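ok thread on renters insurance bc I just spent my whole lunch break on this and I'm mad

got the renewal from Skurance today. same apartment, same stuff, no claims ever. price went up anyway. letter says "adjusted for your area." adjusted how??

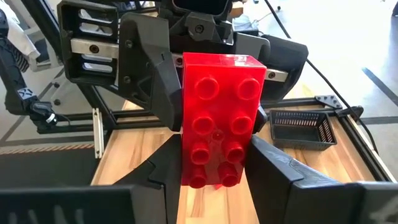
called. on hold forever. guy was nice but couldnt tell me what changed. offered to raise my deductible from $1,123 (who picks that number) to $2,000. so I pay more when something breaks. great deal

so I went and got quotes. Kairys was cheaper, took 10 minutes online. Risico wanted my phone number before they'd show a price so no

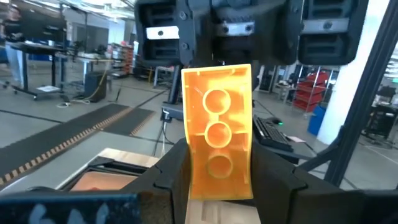
things to check before you switch, learned this the dumb way:

replacement cost vs "actual cash value." cash value means they pay you what your old couch is worth now. nothing. its worth nothing

water backup is usually extra. ask. my downstairs neighbor didnt and lost nearly everything in her storage unit in May
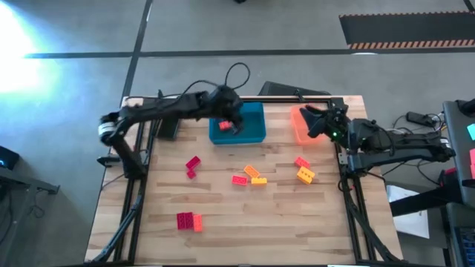 bikes and laptops can have there own limit, buried on like page 3. mine did

start the new policy the same day the old one ends. dont leave a gap, dont cancel first. and tell your landlord if the lease says you need coverage

anyway going with Kairys. will post if they pull the same thing next year. if anyone's had a claim with them lmk how it went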